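Nolness Table Service Training: Progress Report to Thongdee Fund, July

Work on the second unit, clearing and resetting a shared table, is on schedule. The grant has supported 103 trainees to date, and 7 sessions remain. Condiments are now included in every exercise, at the request of Lamduan Wiriya. 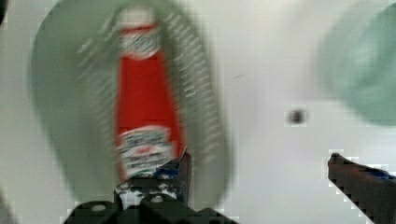

Red ketchup bottle, table-clearing unit.

Spending on tableware stands at $3,603. No further purchases are planned under this heading. 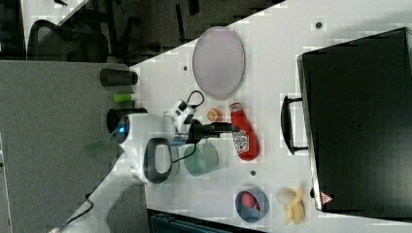

2 min read

The practice setting combines dishes and food items on a white tabletop: an oval plate, a cup, a blue bowl, a banana and a ketchup bottle laid on its side. Trainees are assessed on returning bottles to an upright position and on grouping dishes before removal.

The checklist for the third unit is in draft and will be sent to the Fund for comment.

Submitted by Mahnaz Ahmadpour, Program Manager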